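Sigrun Boström has been folding cloth for a living long enough to have opinions about tables. She moved her work into the big hall at Tanurden in September of last year, and she says the first thing she asked for was a softer surface.

"On a bare top, thin cotton slides away from you," she says. "You pull one corner and the whole piece goes. With a mat under it, it stays where you put it."

She also wanted the tables pale. Dark cloth is easy to see on cream, and so are lint and loose thread. The old tables at Hamada were brown, and she remembers a batch of 300 napkins that had to be checked again by the window.

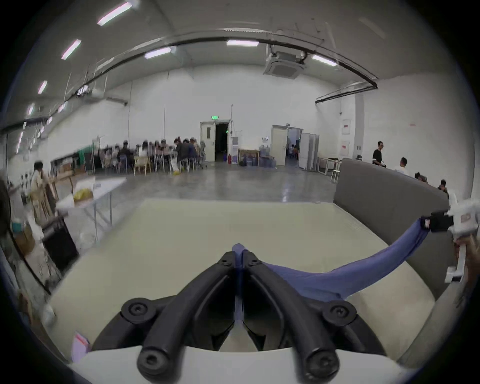
Bluish-purple cloth held out over the cream tabletop.

Most pieces start out in a heap. Boström tells new people to leave the heap alone for a moment and look for a hem. Once they have a hem they can follow it to a corner, and the second corner is at the other end of the same edge.

"People grab the middle because it's the highest part," she says. "Then they have a rope. I did it for weeks when I started at Baltix."

A twisted piece gets laid down and opened by hand before anyone tries to square it up. She doesn't like shaking cloth out over the table when others are working close by.
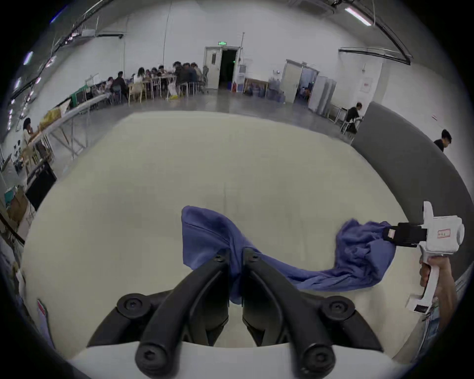 What size cloth is best for learning to fold?

A plain square the size of a kitchen towel, hemmed on all sides. Napkins are too small to show your mistakes, and a full sheet is too much to manage alone in the first week.

Sheets come later. The width is what makes them hard, and Boström goes over a sheet with flat hands from the center out, then does the corners last. She had an order for 592 of them from Binberg this spring and finished it two days late.

"The corners were fine," she says. "It was the ironing that held us up."

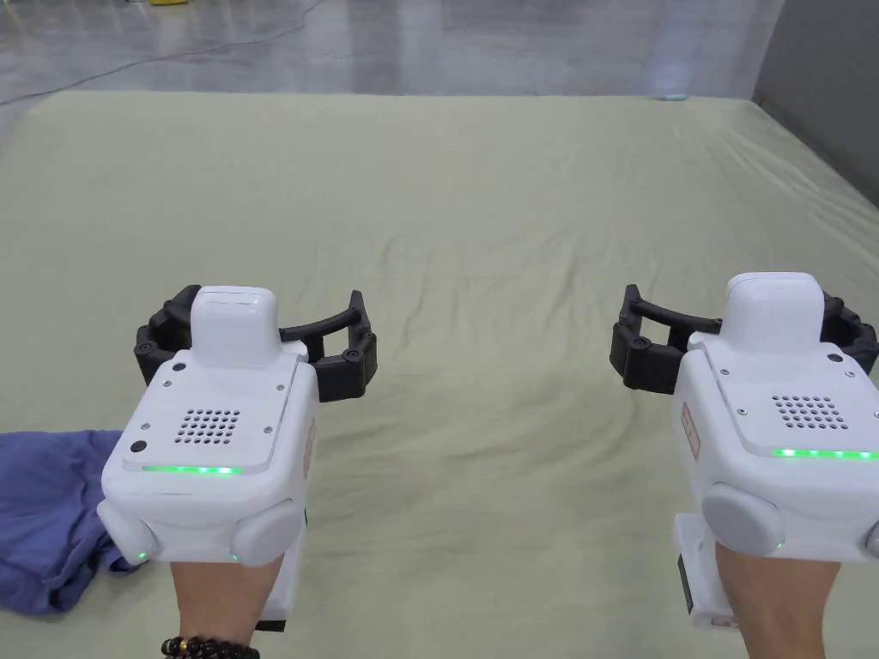
Tanurden Linen Department, Staff Pages

Asked what she would still change, Boström mentions the shelves first. They were ordered in one depth, and a folded double sheet hangs over the front. She would also like a second cart. The new shelves are on the list for next year.

Interview by Đức Hà, August 26, 2026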